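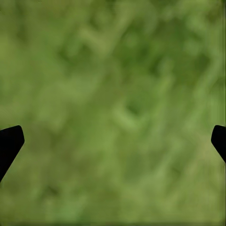 Wrist cam view in the sim, jaws open, nothing held. Green background.

Gripper check, Plomolano cell, sim side first then real
Wednesday, early shift. Checked by: Līga Liepiņa

1. Jaws level in view: OK. Tips same height near enough.
2. Jaws open fully on command: OK in sim. Real one sticks a bit on the left, greased, try again after lunch
3. Left finger shows more than right: NOTED. Camera offset in the model needs looking at. Do not "fix" it by moving the real bracket please
4. Background: blurred green, no edges to focus on. Fine for finger check, no use for the depth check. Load the Solberg table for that
5. Finger pads, real: 2 worn, swapped. Spares box now down to 3, reorder from Flusitz
6. Cable at wrist: tie loose, redone
7. E-stop, both sides: OK
8. Guard door switch: OK second go. Needs a clean, proabbly dust
9. Cycle counter: 440 since last service, written in book
10. Error log: code 41 again at start up. Cleared. Udus were ment to ring back on this, still waiting

Open: items 2, 3, 10. Cell can run at slow speed only untill 2 is signed off.

LL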